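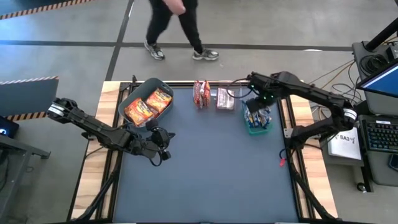

Figure 4. Two-arm table with the right gripper over the green basket.

Guides > Konden bench > Set-up > 4. Placing the bins

Last updated April 2020
By Olga Antunes

4. Placing the bins and checking reach

Do section 3 first. Both arms must be bolted down and homed before anything goes on the mat.

1. Switch the arms to hold. Wait for both controllers to report ready.

2. Set the gray bin near the top left corner of the mat. Lay the snack packets flat in it.

3. Stand the red packets along the top edge, to the right of the bin, then the clear box next to them.

4. Place the green basket farther right and load it with bars standing on end.

5. Open the Siler panel and set the speed limit to 30. Leave it there until step 8.

6. Jog the right gripper until it is directly above the basket. Save this point as R1.

7. Jog the left gripper to the gray bin. Save it as L1. The fingers should clear the rim by 92 mm.

8. Run the reach test with no pick. If both arms finish, raise the limit to 138.

CAUTION: Keep hands outside the rail while either arm is moving. Pausing the program does not cut power.

NOTE: Check that the arm cables have slack at full reach. Tiago Mendes replaced one in January that had been pulled tight over 200 cycles.

NOTE: If you move the basket, save R1 again. The old point is not cleared for you.

Go on to section 5, Gripper force.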